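Leave the odds and ends alone

2/10/22

My mother's house in Wilemden has been sold, and for most of the summer I drove over to help empty it. The furniture was easy. It either fitted in someone's home or it did not, and what did not fit went to the hospice shop or the tip. The drawers took far longer. Every house has a layer of small stuff at the bottom of it, and I now think most of the advice we are given about that layer is wrong.

The advice is well known. You pick up each object and ask when you last used it. If you can't remember, it goes. There are books about this, and programmes, and a woman in Girow who will come to your house and do it with you at an hourly rate. I have nothing against her. She helped a neighbour of mine get down a hallway she had not been able to use for years. But I do have something against the question. It treats a house as a sort of warehouse, where an item that hasn't moved for a year is a cost.

Think about what passes that test. The kettle passes. So do the phone charger, the bin bags and the frying pan. I have never met anybody who was glad to be handed their grandmother's bin bags. The objects people ask for after a funeral are the ones that would have failed on the first morning: the brass bell, the shell from a beach in Wales, the ugly dog.

The useful things mostly look after themselves

Tools are the usual exception, and people who are strict about clutter tend to be soft on tools. A drawer full of old letters is a problem but a shed full of chisels is a hobby. I understand it, as I am soft on them too. A screwdriver has a job, and you can picture yourself doing the job even if you never do.

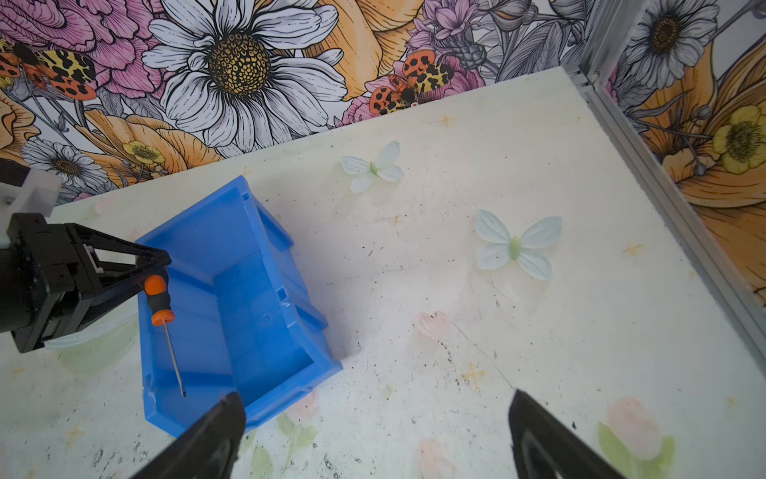 A screwdriver with an orange and black handle, in a blue storage bin.

All the same, tools are the part of a house that could be thinned out with least harm. A plain screwdriver can be replaced this afternoon for very little, and the new one will turn the same screw. If you throw yours away by mistake you have lost the bus fare to the shop. The same goes for tape measures, scissors, torches and almost everything in the kitchen below the level of a good knife. Useful things are made in large numbers for exactly that reason. They stand in for each other.

Ornaments don't. A thing kept for its looks, or for who gave it, has nothing to stand in for it. If it goes, there is no afternoon trip that puts it right. So the usual order of clearing out, where the pretty rubbish goes first and the practical items are kept just in case, seems to me the wrong way round. It puts the objects that can't be got back in the first bag.

I made this mistake myself. When I left my flat in Dizon I was in a hurry, and I gave away a box from the top of the bookcase without going through it. I kept two toolboxes and a drill. The drill has since died. I still think about a small glass fish that was in the box, although if you had asked me the month before whether I cared about it I would have said no.

What a silly thing is for

People who sell tidiness often say that we keep things out of guilt. Some of it is guilt, and that part should go. A vase you dislike from an aunt you disliked can leave the house with my blessing. But a good deal of it is kept out of plain liking, and liking gets very little credit. We have plenty of words for a thing that works and not many for a thing that is nice to have near the sink.

Children are better at this. A child will carry a bit of coloured plastic about for a week, put it to bed, lose it and cry over it. Adults find this funny and then buy a notebook that costs twelve times as much and feel the same way about it in private. The pleasure is the same. A planet you could put on a shelf does not tell you anything about astronomy, and it won't hold down much paper, but you may look at it in the morning and be slightly cheered. I count that as doing something.
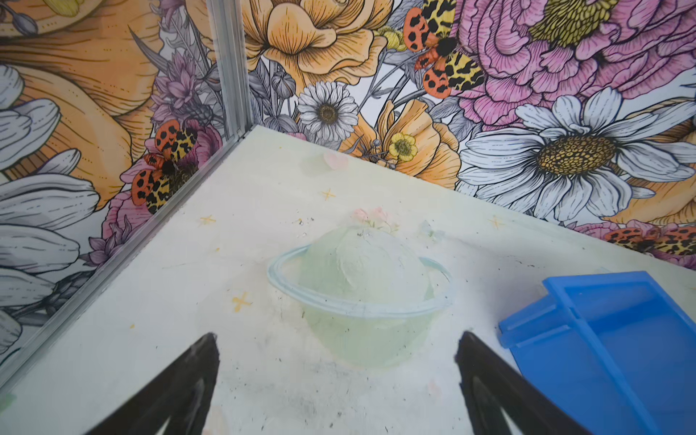
Saturn, more or less, in mint green.

There is a money argument against all this and it deserves an answer. Space costs money. A friend of the family put her spare things with Trondutard, the storage place on the ring road, and was paying £559 a year for a unit she visited twice. That is a lot for some boxes. I would not do it and I told her so. But when she finally opened it up, the small things took up hardly any room. She was paying to keep a wardrobe, a bed frame and an exercise bike. The photographs, the Christmas decorations and the rest went home on the back seat of her car, and are now in a cupboard costing her nothing.

That has been my experience too. Trinkets look like clutter because they are out where we see them and need dusting. By volume they are nothing much. The bulk of what weighs a house down is large, sensible and beige.

The other argument is environmental, and here I agree with more of it. Far too much is made, most of it from plastic, and a lot of it is bought on a whim. The answer to that is to buy less at the till. Throwing out what is already on the windowsill saves nothing. It only moves the thing from a place where someone liked it to a hole in the ground. If you already own the daft ornament, the greenest course open to you is to go on owning it until you are 70 and then leave it to somebody.

I would add that taste is a poor guide in these matters. I was brought up to think artificial flowers were common, and so were china shepherdesses and anything with glitter. My mother had all of them by the end. She stopped asking whether a thing was in good taste when my father died, and the house became a good deal more cheerful. There were flowers on the curtains and on the tea towels. She liked butterflies particularly and did not mind at all whether they were real.
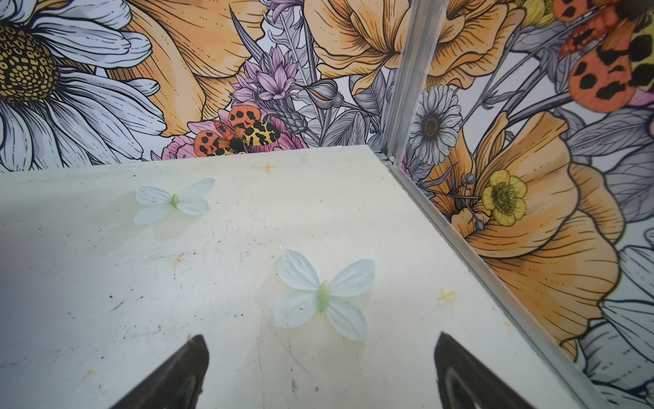

A more modest way to clear a house

I am not against clearing out. We had to do it, there was a completion date, and by the last week I was as ruthless as anyone. What I would change is the order. Begin with the big things, then the duplicates, then the tools and the kitchen. Do the paperwork on a day when you are not tired. Leave the windowsills and the mantelpiece until the very end, and when you reach them don't ask when they were last used.

Ask whether anyone would be pleased to see the thing on their own shelf. Send round a photograph if you have to. My cousin turned out to want the shepherdess, which I had wrapped for the charity shop, and she drove over in the rain for it. I took the butterflies. They are in the back bedroom for now, and I'll find somewhere better for them before December.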